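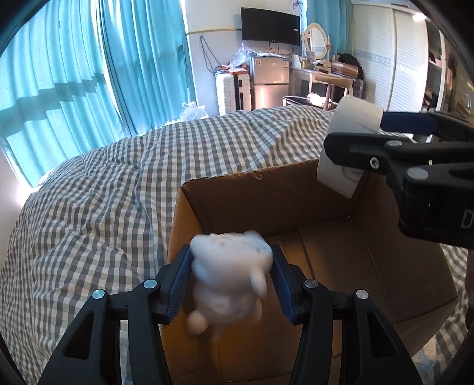
Fig. 1. A small white plush toy over an open cardboard box, with a roll of tape near the rim.

Moving House Without Losing Your Mind: Packing and Storing Household Things
Handout for the second session, Dindwood Evening Classes
Tutor: Hazel Whitfield

Welcome back, everyone, and a special hello to those of you who missed the first session and have been catching up from Iolo Hopkin's notes (he tells me his handwriting is improving). Last time we talked about deciding what to keep. Tonight we move on to boxes, which I could talk about for a good deal longer than the evening allows, so I have put the main points down on paper and you can read the rest over a cup of tea.

Choosing a box

Most people start with whatever they can get hold of, and there is nothing wrong with that. A used box is perfectly good if the corners are still firm and the base doesn't sag when you press it with your palm. Give it a sniff as well. Cardboard that has stood in a damp shed keeps the smell for years, and it will pass it on to your blankets very generously.

What I would ask you to do is sort your boxes by size before you put anything in them. Small ones are for heavy things: books, tins, tools, crockery. Large ones are for light things: cushions, lampshades, soft toys, winter coats. It sounds so plain when written down, and yet every year somebody fills the biggest box in the house with cookery books and then can't shift it from the landing. When I moved from Stockdale to Dindwood I did it myself, with a complete set of gardening magazines, and two grown men had to empty it again in the rain.

The base and the tape

Fold the short flaps in first and the long flaps over them. Please don't use the trick of tucking all four flaps under one another, at least on the bottom - it looks clever but the middle gives way as soon as there is any weight on it. Run one strip of tape along the join and carry it a hand's width up each side. For a heavy box add a second strip beside the first, and then one across. Paper tape is kinder if you want to use the box again, though it doesn't like the cold. Plastic tape holds in any weather and makes a dreadful noise.

Filling

Heavy at the bottom, light at the top, and no empty corners. A box with air in it will crush when another is stacked on it, so fill the gaps with towels, socks, scarves, anything soft that has to travel anyway. Soft toys are wonderful for this, if their owners can be talked round. Aurelia Ursu told us last time that her daughter allowed hers to be packed only on condition that they all went in together, facing upwards, and I think that is a very fair bargain.

Plates stand on their edges, like records in a rack, with paper between each one. Glasses go upright. If you are using newspaper, remember that the ink comes off, and allow yourself an hour at the other end for washing up.

Labels

Write on two sides and leave the top alone, as the top disappears the moment you stack anything. Put the room it is going to and not the room it came from, which may not exist in the new place. Then a number. The number goes in a notebook with a line or two on what is inside, and the notebook stays in your own bag and never, ever goes in a box.

Kaja Kļaviņa has kindly let me copy a few lines from the notebook she kept for her move to Pronddale:

Box 2 - kitchen. Kettle, mugs, tea, bread knife, tin opener. OPEN FIRST.
Box 17 - back bedroom. Pillows, spare duvet cover, alarm clock.
Box 40 - loft. Christmas things, the good tablecloth, one ice skate.

She got as far as box 128, garden shed included, and could still put her hand on the tin opener the first evening. We never did hear about the other skate.

Storing for longer

If your things are going to sit for more than a few months, keep them off the floor. A pallet or a couple of planks will do. Leave a gap between the stack and an outside wall so that the air can move. Wash and thoroughly dry all fabrics beforehand, as moths are far more interested in a jumper that has been worn. Arūnas Pētersons asked about vacuum bags: they are fine for synthetic bedding, but feathers and wool don't enjoy being squashed for a whole winter, and I would use a cotton bag or an old pillowcase for those.

To do before next time

Pack one box at home, any size, from start to finish. Label it, number it and begin your notebook. Then lift it and see how you feel about it. If you have to brace yourself, take something out.

Next session we shall look at furniture, including how to take a bed apart and keep hold of the screws. Bring a small screwdriver if you have one. We start at 7 pm as usual, and the side door will be open from a quarter to.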